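Laundry Corner Is Open (and the Dish Towels Are Coming Back!)

If you have been down the back hall at Kirnley House since August, you will have heard it before you saw it — a low hum, a click, and then the sound of water running where there has been no running water for years. The laundry corner is open! We have a washer, we have a drain that drains, and we have a sign-up sheet that already has pencil marks all over it.

For those who joined us recently, a little background. The Thursday supper goes through a mountain of cloth. Every table gets towels and wipes, the kitchen crew each grab an apron, and then there are the napkins, which we switched to after the paper ones kept blowing off the porch tables. Until this summer all of it went home in grocery bags with whoever was last out the door. Veronica Vasiliu did most of those loads herself, in her own machine, and drove them back in from Brumham the next morning. She never once complained, but she did dance a little when the new hookup passed its test.

Neville Whiteley found us the space. It used to hold the folding chairs, and when he first suggested it I thought he was kidding. He measured it twice, moved the chairs under the stairs, and ran the new supply line over two weekends with Callum Heywood handing him fittings. The whole job came in at $116 in parts, and that includes the wrong elbow we had to take back. The machine came to us from a family in the neighborhood who were moving to a smaller place. It's a top loader, and it fits.

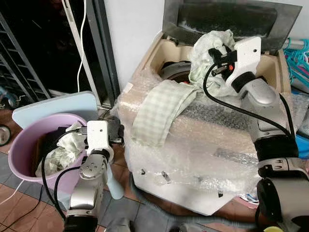 Washing kitchen cloths well takes a bit more thought than I expected, and I have become a real enthusiast. Aurelia Pascu worked in a hotel laundry for years and gave a few of us a lesson last week that I wish I'd had at age twenty. Her first rule is to put things in one at a time. A balled-up towel stays balled up, and the middle of it never sees the soap, so if you have a crumpled one like the light green cloth going in over the drum there, give it a good shake first and let it drop in open. Her second rule is to sort before you load. Dark things and pale checks can share a bucket on the way down the hall, but they go in separately, and the checks go first. The lavender bucket is ideal for carrying, by the way. Please bring it back to the corner when you're done with it!

Aurelia also converted me on soap. I have always been a generous pourer, and I now know that I was the reason our towels felt stiff. Half a scoop is plenty for a load of cloths. If something is greasy (Thursday's roasting pans, I'm looking at you), rub a little dish soap right into the spot and leave it while you sweep the hall. No fabric softener, please. It leaves a coating, and then the towels push the water around the plate and you end up drying everything twice.

Our other Aurelia, Aurelia Ghiță, is sewing hanging loops onto the new towels. She has finished 19 so far and they are lovely, with tiny even stitches that make me want to throw out everything I have ever hemmed. Loops mean we can dry on the hooks by the back window and keep the dryer fund for something more fun. She would be glad of company on Thursday afternoons before supper, at the long table, and she has spare needles. Beginners are very welcome — she taught me to do a loop in one sitting, and I can barely sew on a button.

A few things to know if you'd like to take a load:

The sign-up sheet is on the inside of the hall door. Put your name and the time you expect to be finished.

Start your last load by 7 p.m. so the folks in the apartment upstairs get a quiet evening.

Check apron pockets. So far we have washed one grocery list, two pencils and somebody's very clean reading glasses, which are in the office.

Leave the lid up when you've emptied the machine so it can air out.

Folded towels go in the second kitchen drawer, and napkins go in the basket by the plates.

We could still use a drying rack that folds flat, and old bath towels in any color for mopping up. Drop them with Callum on Thursday from 4 p.m.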